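Stanmont packing bench gets cloth cover

5/9/19 | By Diro staff
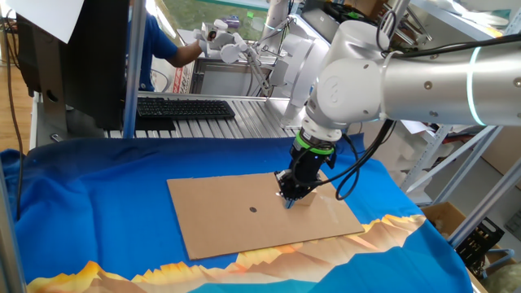
The packing bench at Setach's Stanmont site now has a blue cloth printed with a band of mountain peaks. Flat sheets of corrugated cardboard are laid directly on it. The site handles 396 sheets a day, up from 82 last year. Hájek supplies the board in lots of 1,030. A second bench will be covered in June.

This site uses cookies. Accept | Settings

© Diro. Contact us | Back to top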